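Barnila Open Day: Frequently Asked Questions

Last updated Apr 3, 2021

We receive many of the same questions by email before each open day, so we have put them together on one page. If your question is missing, please write to the visitor desk and we will answer you within a few days.

Where do I go when I arrive?

Please come to the side entrance, next to the bicycle racks. The front door is for staff only and the bell there is not always heard. At the desk you get a visitor badge, which you give back when you leave.

Do I have to book?

Yes. We take 30 visitors per session, and the hall does not allow more than this. A booking is for one person, also when this person is a child. If you cannot come, please cancel, so that the place goes to the next name on the list.

How long is a session?

A session takes 60 minutes. The first part is a short talk by Fenna Hermans in the meeting room, and after the talk we walk to the hall for the demonstration. You may leave earlier if you wish, but please tell one of us first.

What will I see in the demonstration?

This season the robot works with hand tools at a pegboard. The task is called Zarnero inside our team, and you will hear this name often during the visit. The operator chooses a tool, and the arm has to approach it, close the gripper on it and take it from its hook. We use ordinary tools of the kind you may have in your own garage.

Is the robot always successful?

No. Since January we have written down 947 attempts, and our goal is 1,000 before we change the task. Some tools are much more difficult than others. A paint roller, for example, has a soft cover and a bent frame, and its weight is not where you would expect it. A screwdriver is thin and may turn between the fingers. When an attempt fails, the operator puts the tool back and we begin again, so please have a little patience with us.

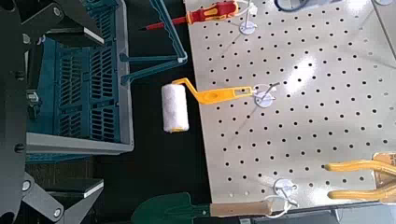 Jacobus Zulu wrote to us after his visit that he would have liked more time at the pegboard and less talk before it. He had expected the arm to be quick, and it was the slowness that made him curious, as he could follow each movement and try to guess where the fingers would close. He also asked if visitors could pick the next tool.

We have discussed this last point and the answer is yes. From the coming session, each group may choose the tool for a few of the attempts.

May I touch the robot?

Not while it is switched on. There is a yellow line on the floor and we ask everybody to stay behind it. At the end the operator turns off the power, and then you may come closer and ask to look at the gripper.

Can I take photographs?

Yes, for your own use. Please do not use the flash, as it disturbs the cameras.

Is the visit suitable for children?

Children from school age are welcome with an adult. The talk is in simple language. The hall can be noisy when the compressor is running, and we have ear protection in small sizes.

Is there parking?

There are a few spaces behind the Tirkance building across the road. Please do not park in front of the Ghumman loading doors, even for a short time, as the trucks need the full width to turn.

Is the hall accessible by wheelchair?

Yes, everything is on the ground floor. The door to the meeting room is heavy, and one of us will hold it open for you.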